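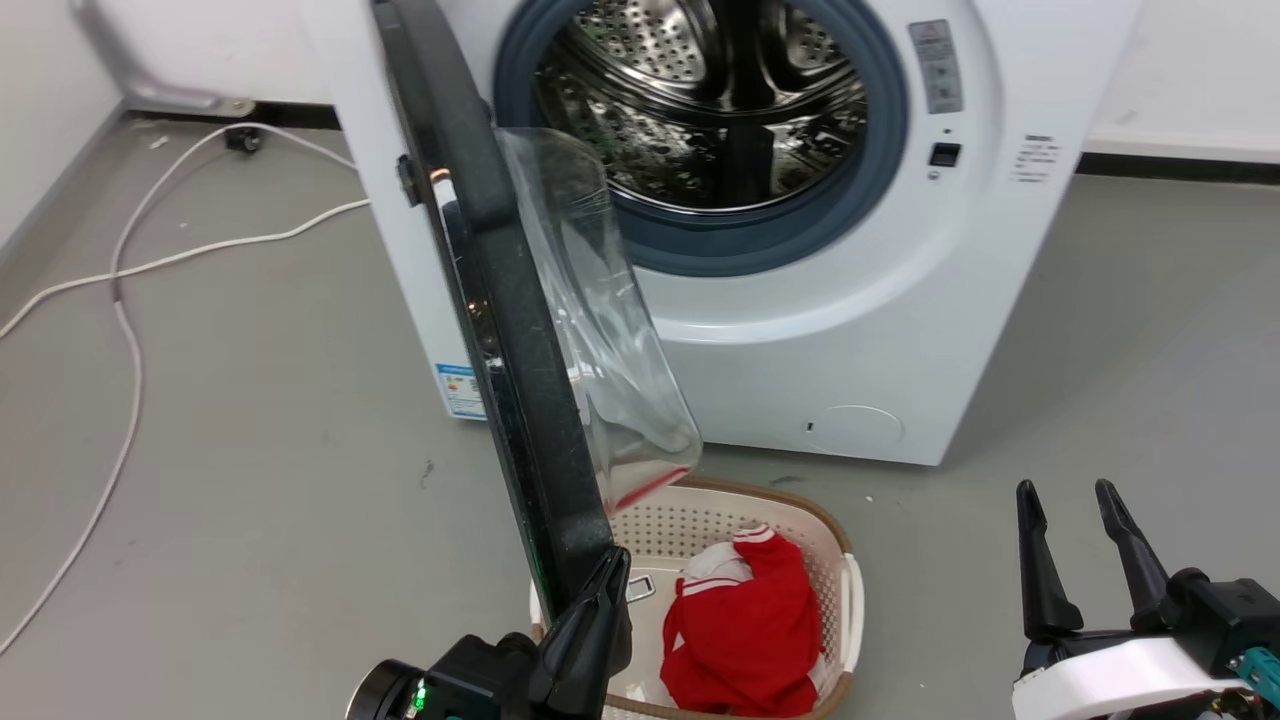
Notebook, shot tracking bench, May, started a bit after 9 in the morning

OK, picking up where I left off with the free-throw stuff. The women's under-19 side gave us their whole shooting block again (bless them, they're very patient with me) and I finally have a session where the ball, the hoop sensor and the scoring sheet all agree on how many shots were taken. Fifty-nine attempts, 59 rows. I may frame it.

For Nele, who asked what changed: two things. First, I stopped using the net sensor to decide when a shot starts. It was always a silly idea, the net moves when someone slaps the backboard padding or when the ball from the next basket comes over and says hello. Now a shot starts when the ball's own spin reading settles after release, and the hoop only gets to say made or missed. Second, the Ikitz ball got a fresh calibration at court temperature. I'd been doing it on the bench next to the radiator and then walking into a hall where you need a sweater. No wonder the bounce numbers wandered.

What I was after today was the routine. Coach Amini (Nima, but the players call him Coach and it's catching) has a theory that his shooters miss when they rush the second of two free throws. He says they make the first, relax, and then fling the second one up there. So I had everybody shoot in pairs and I timed from the moment they got the ball to release.

Quick look, no proper stats yet: he's half right. Two of the players really do go faster on the second one, and both of them miss short when they do it. The rest are steady as a clock. One goes slower on the second and misses long, which I did not see coming, and which spoils the nice slide I had in my head. When I told Nima he said "she's thinking," and went off to talk to her about it, so I guess that's our intervention arm contaminated. Oh well!

Arc angle is still the mess it was last time. The Fahmy software gives me an entry angle for every shot, fine, but on six of them it's flat out impossible, like the ball came in sideways through the rim. I went back through those by hand. Four are bank shots off the glass where it grabs the wrong part of the path. The other two are airballs, so there's no entry at all and it should have left the cell blank. I've marked them in yellow in the sheet and NOT deleted them. Please leave them there until I've written to the developer, I want the same file they'll be looking at.

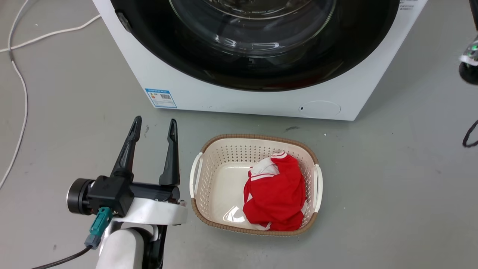
Also, while I remember, the angle column is measured from the floor and the older files measured it from the rim plane at the front edge. They look nearly the same until you average them. I lost most of an hour to this before lunch. I've put the word FLOOR in the column header in capitals, which is ugly, and I'm leaving it ugly.

Ball comparison. The team normally plays with the Pisetti, and the Ikitz with the chip inside feels "a bit dead" according to basically everyone. I wanted to know if that's real or if it's just that they know there's a chip in it. So I pumped both to the same pressure, put tape over the logos and did drops from shoulder height against the wall tape. The Ikitz comes back up a little lower every time. Small difference, but it's always in the same direction. So they're right and I owe the point guard an apology, I'd told her it was in her head.

Doesn't matter much for free throws, I think, nobody's dribbling more than a couple of times. For the ball handling drills it could matter quite a bit. I'd like to try a tad more air in the Ikitz, staying inside what's printed at the valve, and see whether it matches the Pisetti on the drop. If it does, I'll ask the players to try them again with the tape on. No telling them which is which, and that includes Nima, who cannot keep a secret.

Fatigue block went less well. Plan was: shoot a pair, run baseline to baseline and back, shoot another pair, keep going. We got through it with five players and then the volleyball people needed the hall and we had to get the tape off the floor in a hurry. So five only. Looking at those, release time gets shorter as they tire (they want to be done, I sympathize) and the misses are mostly front rim. I wouldn't say anything bigger than that. Nele, you said in the last meeting that we should have heart rate on for this and you were right, without it I can't say who was tired and who was just bored. Can we borrow the Flaltska straps from the rowing group? I think they have more than 9 and I only need one per player plus a spare.

One battery note. The ball is down to a third after a single session, and the sleep mode doesn't kick in if it's in the rack with the other balls, because somebody is always bumping the rack. I carried it back in my backpack and it was awake the whole way, logging my walk up the stairs as dribbles. There's a file called stairs in the raw folder, ignore it, or don't, it's kind of funny to plot.

To do, in no order:

Write to the software people with the six yellow rows.
Ask rowing about straps.
Air up the Ikitz and repeat the drops, same wall, same tape.
Redo the pair timing with the one who slows down, but let a couple of weeks go by first.
Find out when volleyball has the hall so we don't get chased out again.
New roll of floor tape, the blue one leaves gunk.

Nima wants a single page he can show the players. I said yes, which means I need to pick one plot. Leaning toward release time, first shot against second, one dot per pair, no names on it. He'd like names on it. We'll talk.

Stopping at 6, the sheet is saved and backed up, the ball is on the charger.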